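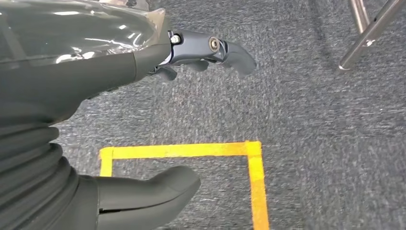 Carpet is a floor covering made from many short pieces of yarn.

What Is Carpet Made Of?

Carpet is a thick cloth that covers a floor. People walk on it, sit on it, play on it and spill things on it, so it has to be much stronger than the cloth in a shirt or a bedsheet.

A rug is a close relative. The main difference is that a rug can be picked up and moved. Carpet usually goes from wall to wall and is fastened down at the edges or glued.

The parts of a carpet

The part you touch with your feet is called the pile. It is made of yarn, the same sort of stringy material used for knitting, though carpet yarn is usually tougher.

Under the pile is the backing. This is a flat, woven sheet that holds all the yarn in place. If you ever see a leftover scrap of carpet, turn it over. The back feels rough and stiff, and you may be able to see rows of stitches. Many carpets have two layers of backing with glue between them.

In a house there is often something below the backing too. It is called the pad, or underlay, and it is made of foam, felt or rubber. The pad makes the floor feel softer and helps the carpet last longer.

Where the yarn comes from

Some carpet yarn is wool, which comes from sheep. Wool is springy. When you step on it, it bends, and when you lift your foot, it slowly stands up again.

Most carpet today is made from plastics such as nylon and polyester. The plastic starts out as small chips. The chips are melted, and the hot liquid is pushed through a metal plate full of tiny holes, a bit like a shower head. Thin threads come out the other side and cool down. Many threads are twisted together to make one piece of yarn.

Some polyester carpet is made from old drink bottles that have been washed, chopped up and melted.

How a carpet is made

The Cowie mill in Virnstead makes carpet for houses and schools. Its biggest machine is called a tufting machine. It works like a giant sewing machine, but where a sewing machine at home has one needle, this one has a long row of them stretching across the whole width of the carpet.

Each needle carries yarn. The needles all go down through the backing at once, and small hooks underneath catch the yarn. When the needles come back up, they leave a row of loops behind. Then the backing moves forward a little and the needles go down again. A full roll at Cowie is 120 feet long, longer than three school buses parked end to end would be if they were the short kind.

The carpet comes off the machine with its pile facing down. After that it is checked for missing loops. A worker fills in any gaps with a hand tool that punches in one tuft at a time. Next the back is coated with glue so the yarn can't be pulled out, and the second layer of backing is pressed on. The carpet goes through a long oven to dry the glue. Last of all, it is rolled onto a cardboard tube and wrapped.

Loops and cuts

If the loops are left whole, the carpet is called loop pile. Loop pile is good for hallways and classrooms because it doesn't flatten easily.

If the tops of the loops are cut, each loop turns into two little ends that stand up like blades of grass. This is called cut pile. It feels softer, and it is often used in bedrooms. You can sometimes draw a line in cut pile with your finger. The line shows up because the yarn is leaning a different way and the light bounces off it differently. Brush it back and the line goes away.

Some carpets have both kinds, with loops in one place and cut yarn in another, to make a pattern without using a second color.

Carpet tiles

Not all carpet comes on a roll. Carpet tiles are squares that fit together on the floor. The library in Ketholm has a story corner covered with 49 of them, laid in seven rows of seven. When one tile gets paint on it, that tile can be lifted out and a new one put down. The rest of the floor stays where it is.

Why put carpet on a floor?

Carpet is quiet. Sound bounces off a hard floor, but a lot of it gets soaked up by the yarn and the pad. Try clapping your hands in a bathroom and then in a carpeted bedroom, and listen for the difference.

Carpet also feels warm. It isn't really warmer than the tile or wood in the same room. The yarn holds many small pockets of air, and heat moves through air slowly. Heat leaves your foot slowly too, so your foot stays warm.

There are some problems with carpet. Dust, crumbs and sand fall down between the tufts where a broom can't reach. Sand is the worst for the carpet itself, as the grains have sharp edges that rub against the yarn every time somebody walks by. A vacuum cleaner pulls a lot of it out. Carpet is also slow to dry, which is why you don't often find it in bathrooms.

Try it yourself

You will need a magnifying glass and a carpet. Ask a grown-up before you move any furniture.

1. Look closely at the pile. Can you see loops, cut ends or both?
2. Press your thumb down hard and count slowly to ten. Let go and watch. Does the yarn spring back right away, or does the dent stay?
3. Find a place where people walk a lot, such as a doorway. Compare it with a corner — the pile in the doorway may be flatter.

Words to know

Backing: the flat sheet that holds the yarn in place.
Pad: the soft layer under a carpet, also called underlay.
Pile: the yarn on top of a carpet.
Tuft: one small loop or bunch of yarn.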